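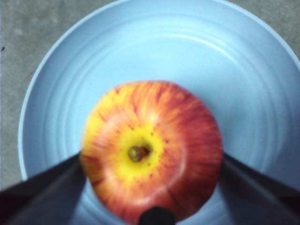 Print this article E-mail this article
Search All content Go

3.2 Skin color and ripeness at the table

Striped apples are harder to grade by eye than solid red ones. The red of the skin is laid over a yellow or green ground color, and it is the ground color that changes as the fruit ripens. On a heavily striped apple there may be little of it left to look at. Growers usually check the stem end, where the red is often thinnest. We wanted to know whether people with no training do the same when they pick an apple to eat.

The fruit came from two orchards, Nindlow and Barbu, both growing the same local variety, sold under the name Kesero. We took 100 apples in September, all from the outer branches, and kept them in a cold room until the morning they were used. Fruit with broken skin or a missing stem was left out. Each apple was set alone on a plain plate with the stem end up, so that the ground color near the stem could be seen without turning the fruit.

Figure 4. Apple on a light blue plate, from above. The skin around the stem cavity is bright yellow with small reddish-brown dots, and red streaks spread outward from the top. The red is heaviest along the right side and lower edge.

Uneven color of the kind seen in Figure 4 was common in the Nindlow fruit. One side of an apple could be close to solid red while the opposite shoulder still had yellow between the stripes. Judges who were allowed to turn the plate tended to change their score when they did so, nearly always toward the redder side. The Barbu fruit was more even, and scores for it moved less.

The dots on the skin are lenticels, small pores that show most clearly against a pale ground. Several judges took them for blemishes and marked the fruit down. We had not expected this and did not ask about it on the first form. A line for spots was added to the second form, and 19 judges used it — most of them for apples we had passed as sound.

Stems were scored separately as green, brown or mixed. Stem color did not follow ripeness closely in either orchard, and we do not use it in the results below. The stem cavity was more useful. A clear yellow there went with a higher sugar reading in both lots, though the link was weaker for Barbu.

Lighting was kept the same throughout, with the plates under the Stovach lamp described in Section 2. Glossy fruit still showed a pale highlight, and judges were told to ignore it when scoring color. Apples were not wiped or polished before scoring. Each was cut only after every judge had finished with it, and the flesh readings are given in the next section.

Print E-mail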